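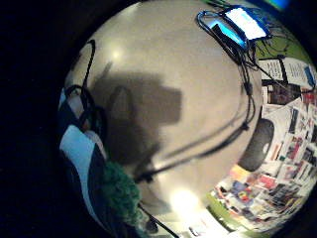
All the lights had been off by ten every night, Tegwen Parri wrote on the back of her diary, and by off she meant the lamps, and if we had wanted to hear about the television, the tablet, and the thing that charges the toothbrush we should have asked about them.

Research > Home and Habit > Working Papers > Evening Light
Jun 21, 2020
By Morfudd Sayce

Figure 2. A lit screen and a smaller source of cyan-blue light beside a curved beige surface.

4.2 What respondents meant by "dark"

We should have asked. The diary sent to the 40 households in Kultora had one line per night for 14 nights, with a box headed "Time lights out." It was piloted on ourselves in January and we found it admirably clear, a finding we now attribute to having written it. Of the 560 lines available, 469 came back with a time in the box. The rest were blank, or held remarks, or in one case a shopping list that we have excluded from the analysis.

The times themselves are tidy. They cluster on the hour and the half hour to a degree that suggests either remarkable discipline or a shared habit of filling in the week on Saturday morning. We make no correction for this. Earlier drafts of this section did, and the correction produced a household that went to bed before it got home from work.

The trouble lies in the word "lights." In the follow-up calls, respondents were asked to name anything in the bedroom that gave off light after the time they had written down. Most began by saying there was nothing. Most then kept talking. Chargers, clocks, routers, and televisions on standby all turned up, usually in that order, and phones came last, sometimes while the respondent was speaking to us on one. A screen such as the one in Figure 2 was seldom called a light at all. It was "just on."

Three senses of "dark" can be pulled out of the call notes. In the first, a room is dark when the ceiling fixture is off. In the second, it is dark when a person could no longer read a book in it, though several people in this group told us they read on a tablet. The third was held by a small and rather stern minority, who put tape over their indicator lamps and regarded everyone else as camping in a casino.

Couples did not reliably belong to the same group. The Maddocks terrace had two diaries filled in by two people sharing a bed, and their lights-out times differ by over an hour on most nights. We treated this as an error until the second call, when it was explained to us at length, by both parties, that each time was correct.

For these reasons the lights-out variable is reported below as "time of last switch," a name that pleases none of the authors. It should not be read as the start of darkness or, on the evidence of the Nokar pilot, of sleep. Parri's diary is retained in full. Her note on the toothbrush is coded under "other."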